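Product Review: Ilden Checked Utility Cloth, Yellow 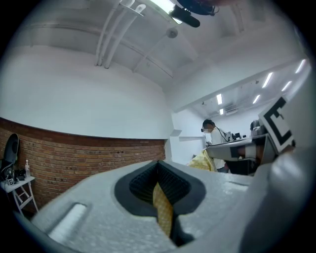
The Ilden cloth was assessed over 14 weeks as part of the annual review of household textiles. The sample, a pack of 11 in yellow, was supplied by Galtilano and retailed at $50 at the time of purchase.

Colour retention was satisfactory. After eight washes at the recommended temperature, the grid pattern remained distinct and fading was minor. The cloth creases readily and does not recover its shape without pressing, which may concern users who intend to display it. Hems held on all samples except one.

Absorbency was fair. The comparable Sikora cloth dried glassware more quickly but left noticeably more lint.

The Ilden cloth is recommended for general kitchen and workroom use. Purchasers requiring a heavier weave should consult the Wakine listing in the same category.

Reviewed by Graziella Sanna, Household Textiles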